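Unit 4 handout: Vanity tops and small items
Housekeeping Skills, evening group. Instructor: Meriem Cherkaoui

Bring this sheet to the practical. We work through the vanity before the mirror lesson, so leave glass cleaner and glass cloths on the cart this time.

## 1. What counts as the vanity

For this course the vanity is everything from the front edge of the cabinet to the bottom of the mirror. That covers the counter, the basin, the faucet, the drain, the backsplash, and the cabinet base under the counter. The mirror and its frame are Unit 5. The toilet and shower were Unit 3, and you should have your check sheet signed for those already.

Look at the shape of the counter before you start. A straight counter can be wiped in one pass from left to right. On a marble counter with a rounded front, like the one we use, the cloth has to follow the curve, and the part students miss is the strip between the basin and the front edge. The dark wood underneath follows the same curve and gets its own dry cloth.

The other thing to look at is what the guest has left out. Soap usually stays near the basin. Toothpaste and other small tubes end up to one side of the faucet, at any angle.

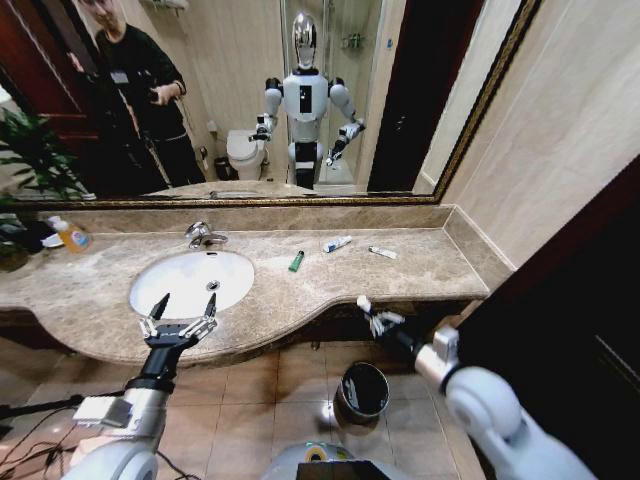 ## 2. Order of work

1. Put on clean gloves. Gloves used on the toilet go in the bag first.
2. Look over the counter and remember which side things were on. The guest will expect to find them there.
3. Move small items to a folded hand towel at the dry end of the counter. Do not put them on the floor, the toilet tank, or the edge of the basin.
4. Wipe the backsplash from the top down, including the corner where it turns.
5. Wipe the counter with stone cleaner. At Pekside the product is Lirkance Stone, mixed 8 ml to 300 ml of water in the small spray bottle. No vinegar and no bathroom descaler on marble. Both will etch it, and the dull spot does not wipe off.
6. Clean the basin, then the drain ring, then the faucet. Dry the faucet last with the white cloth.
7. Put the items back (section 4).

Time allowed for a standard room is 14 minutes once you have passed the practical. For the practical itself there is no limit.

## 3. Bottles

Pick up a pump bottle by the body and keep it upright. If you lift it by the pump head the collar can work loose. Wipe the base before you set it down, or it leaves a ring.

A soap bottle on its side should be stood up when you get to it. Check that the cap or pump is closed, wipe the bottle, and wipe the stone where it was lying. Soap dries clear on light marble and is easier to feel than to see, so run a gloved finger over the spot. If anything else is piled at that end of the counter, clear it before you wipe and do not clean around it.

A guest's own bottle is never refilled, combined with another, or thrown out, even when it looks empty.

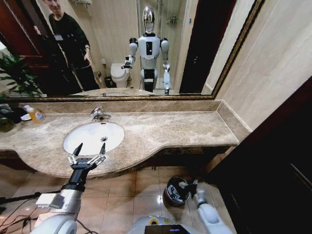
## 4. Putting tubes back

This is the part of the practical where most points are lost. There are 100 points in all, and the small items carry more of them than the basin does.

- Close any cap you find open. Wipe the threads first if there is paste on them.
- Lay tubes side by side with the caps pointing the same way, near the backsplash and clear of the faucet.
- Do not roll, flatten, or squeeze up a guest's tube. A creased one goes back creased.
- Small tubes go in front of large ones so they can be seen. White tubes are easy to lose against pale stone, so count a second look as part of the job.
- Similar tubes may not hold the same thing. Keep each one with what it was next to if you are unsure.
- If there is a glass or tray in the room, ask before using it. Trevaskis House does not allow tubes to be stood in the drinking glass.

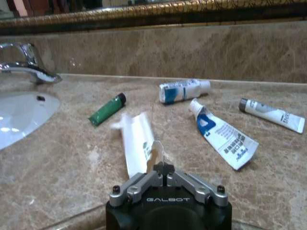

Estela Toledo: At the Plirkusell rooms we were told to leave toothpaste exactly where the guest had it, even if it was crooked, and only wipe around it. I got marked down once for lining everything up. Which one do you want for the practical?

Line them up for the practical. On the job, follow the house sheet, and if it says to leave items in place, lift each one, wipe under it, and set it back at the same angle. Wiping around a tube leaves an outline and will be marked as missed in either case.

## 5. Before the practical

Read the stone care page in the April packet. Bring two white cloths, one colored cloth, and your own gloves. Spray bottles will be on the cart, already mixed and labeled.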